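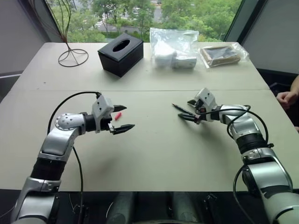 5 min read

Figure 3. A two-part table by a wide window. Household items and packages stand on the far section, and a small red object lies nearer the front.

4. Where things are left on a shared table

4.1 The near and the far part

The tables at Asberg are large, pale and made in two parts, and the join runs across the full width of the top (Figure 3). When we planned the study we treated the join as a feature of the furniture with no bearing on use. After the first week of records we changed our minds. People put things down on one side of it or the other, and in the interviews they spoke of "the back" and "the front" as if these were separate tables. We have kept their words in what follows. The back is the part beyond the join, usually towards a wall or window. The front is the part a person sits or stands at.

Over the full period we logged 1,357 items on 48 tables. An item was logged if it was on the table at the end of a working session and had no person using it at the time. We did not log items that belong to the table, such as fixed lamps, or anything on the floor beneath it. Stacked items were logged one by one where they could be told apart. Where they could not, as with a pile of loose papers, the pile was logged as a single item and marked with a P.

Items at the back were mostly larger and mostly upright. They included boxes, bottles, holders, wire stands and packets of food or household goods still in their wrapping. They tended to be set out in a row, not always a straight one, with gaps wide enough to get a hand in. Items at the front were smaller and mostly lying down. Pens were the commonest, followed by caps, erasers, clips, tape, and short lengths of string or wire.

The difference in how long things stayed was larger than we expected. An item at the back was usually in the same place at the next visit. An item at the front had usually moved, even when it had not been put away. In many cases it had only gone a hand's width or so to one side. We take this to mean that front items are pushed about to make room for whatever is being done and are not thought of as having a place of their own.

4.2 Small things

We set a separate category for small things, meaning anything that would fit inside a closed hand. There were 207 of these at the front of the tables. They are worth treating on their own for two reasons. They are the items people most often said they had lost, and they are also the items people were least likely to mention when asked what was on the table in front of them.

The second point came out in the recall task. Participants sat at a table for the length of a normal session, then turned their chair round and listed what was on it. Back items were listed readily and in order, generally from left to right. A holder or a stand was almost always named. Small front items were left out, or were put together as "bits" or "some pens". One participant gave a full account of the row at the back, including which packet had been opened, and did not mention a pen lying beside her own hand.

Colour helped less than we had thought it would. A red or pink item on a pale top is easy to see, and when participants were asked to find one they did so quickly. But being easy to find when looked for did not make an item more likely to be listed afterwards. In the Kolo pilot, which used dark tops, the coders had noted the same thing for white items.
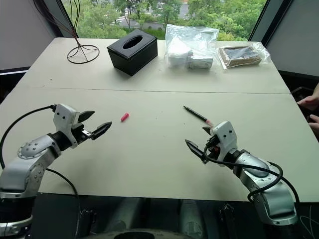

Pens were a special case within the small things. A pen is long enough to roll or to be knocked, and it is used often, so it moves more than a cap or an eraser does. It is also seldom laid square to the table edge. We recorded the direction of each pen as square, slanted or against another object, and slanted was the largest group by some way. Coders were told to treat a pen as slanted if they could see at a glance that it was not in line with the edge or the join. This is a loose rule, but the two coders agreed on nearly every pen, and the few they disagreed on were settled by talking them over.

Short cylindrical items gave more trouble. A cap, a piece of chalk, the end of a glue stick and a worn-down eraser can look much alike from a normal sitting position, particularly when the item is lying on its side. Coders could not pick items up, as this would have changed the table for the next visit. If they were not sure what an item was, they wrote down its shape and colour and left the name blank. We kept these entries in the totals for small things but took them out of any count by type.

4.3 Putting away

In May we supplied trays to 40 of the tables. The trays were plain, shallow and open at the top, and came from Grirkero, who make them for kitchen drawers. No instruction was given with them. We wanted to see where people would put the tray before asking what they would put in it.

Nearly all the trays went to the back. They were added to the row between other upright items, and several were turned on end to save space, which made them of no use for holding anything. Where a tray had been left flat at the back, it filled with packets and other back items. Small things stayed where they had been. Reaching across the join with a pen or a cap, for the sake of putting it in a tray, was something participants said they would do "at the end", and at the end they generally stood up and left.

The trays that stayed at the front did collect small things, mostly pens. They were also complained about. Participants said the tray was in the way of their arms, or that they had to move it before they could open out a large sheet. Two of the front trays were moved to the back before the next visit.

We do not think this shows that trays are unhelpful. A tray of this size takes up a good share of the front of a table where people work with their forearms on the surface, and a narrower one might have been left alone. Horobets tables, which have a shallow groove along the front edge, were not part of this study, and we have no records of small things on them. The rail along the back of some older Asberg tables was logged as part of the back, and items resting on it are included in the figures for section 4.1.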